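From: Mahtab Bahrami
To: the Fiadzo makers list
Subject: Re: [fiadzo] Ribbed knits and the pastry plate

Bijan Zarei wrote:
> Did anyone get to the open room on Saturday? I couldn't make it
> and I'd love to know what was out. I have a bag of ribbed knits
> here that I never know how to store. Do you hang yours or fold
> them? Also, were there pastries?

Hi Bijan and everyone,

Yes, I went, and yes, there were pastries! I got there early and stayed until they turned the lights off (sorry, Cledetti people, I know you wanted to lock up).

Two pictures, one of the black rib knit and one of the golden twisted pastry over the pink plate:
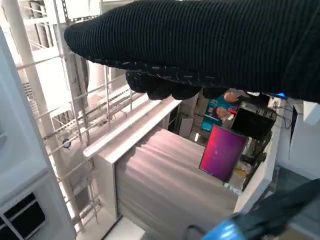
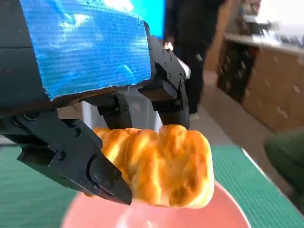

Page last changed: December 2019

On your question - I fold. I used to hang everything, and two of my favorite rib sweaters grew so long in the shoulders that I wear them as dresses now. Fold them in thirds with the sleeves in and stack them no higher than your hand is wide. Black is the worst for lint, so turn those inside out first.

I love that black one, by the way. The row of little light flecks along the seam is such a nice touch, and the fine ribbing is just my kind of thing!

As for the pastry, I want to try twisting some at home. My plan is a plain butter dough, rested overnight in the fridge, cut in long strips and twisted loosely so the folds can open up. If anyone has a recipe that works in a small oven, please send it - I'll bring the results in March.

Bring your bag of knits next time and we'll sort them together!

Mahtab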